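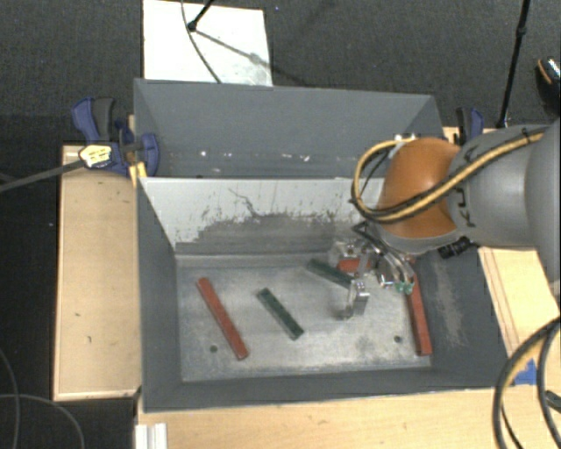

4. Results: Returns on Small Releases

Figure 1. A robot arm with its gripper lowered into the front one of two gray bins.

We were delighted by how much the ledgers had to tell us. Of the 683 low-budget features in the Irnora set, most never opened on more than a handful of screens, and yet the spread in what they earned back is enormous! A film that played 3 theaters for a single weekend in April could still pay off its investors two years later through library and streaming sales, and several did.

The strongest pattern has to do with the order of the deals. Producers who sold foreign rights before the festival run (through Maihi or a sales agent of the same size) recovered a median of 35 percent of their budget before a single ticket was torn. Those who waited for a premiere did far better at the top end and far worse in the middle. We had expected genre to matter more than this, and it is a real pleasure to be surprised by one's own data. Horror titles do lead the table, but their edge shrinks by half once marketing costs are taken out.

Sarkix, the one distributor in the sample that reports quarterly, let us follow 30 titles month by month. These curves are wonderful to look at. Drama income arrives in small bumps, often tied to airline and school licenses, while comedies fade early and rarely come back. Bundix contracts follow the same shape, although they deduct delivery costs first, so the investor share starts later. We treat the two groups separately in Section 5, where tax credits are added back in.

Contact the authors | Copyright held by the authors | Back to top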